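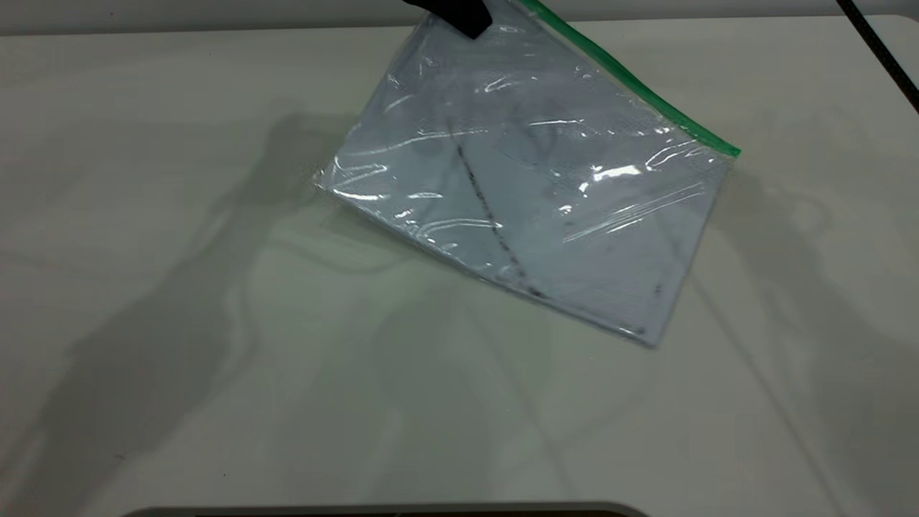
Speaker notes, issue 24, page 2

Slide 1. Good morning, and thank you to the Kurnden Bereavement Service for the invitation. My name is Leonora Espiritu and I coordinate family support at the Ledesma Hospice. My subject today is returning to work after the death of a partner.

Slide 2. We wrote to 610 bereaved partners in April. Of those who replied, 81 had gone back to work within a fortnight, and almost 24 per cent of all replies mentioned money as the main cause. Pause for the chart.

Slide 3. Read the extract from Wenceslao Sepúlveda, with his permission: "My manager asked when I would be myself again. I did not know what to tell her." Allow a moment before moving on.
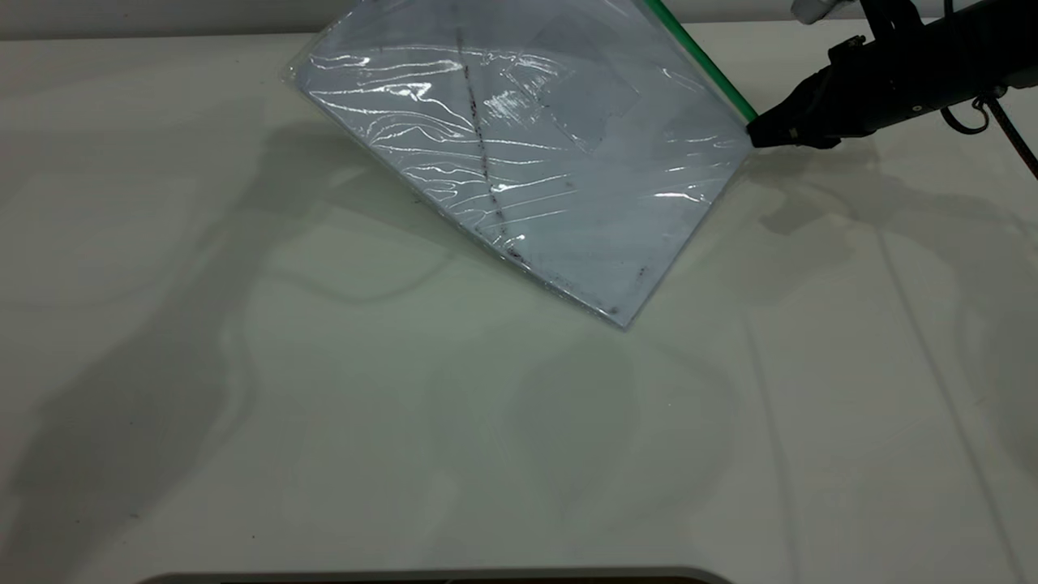 Slide 4. Paperwork is the burden that employers most often overlook. A widowed employee may need to deal with the pension provider, the bank and the landlord, usually in office hours. We advise families to keep certificates and letters together from the first week. A clear zipper bag, with a flat sheet visible through the plastic and a bright green seal along one side, is quite sufficient for the purpose. Employers should allow paid time for these calls.

Slide 5. Phased return. Refer to the handout by my colleague Ermanno Valentini. Shorter days should be agreed in writing and reviewed each month. Anniversaries and birthdays should be noted, if the employee wishes.

Slide 6. Questions. Yamila Henríquez will take those concerning children. Copies of the employer's guide are on the table by the door.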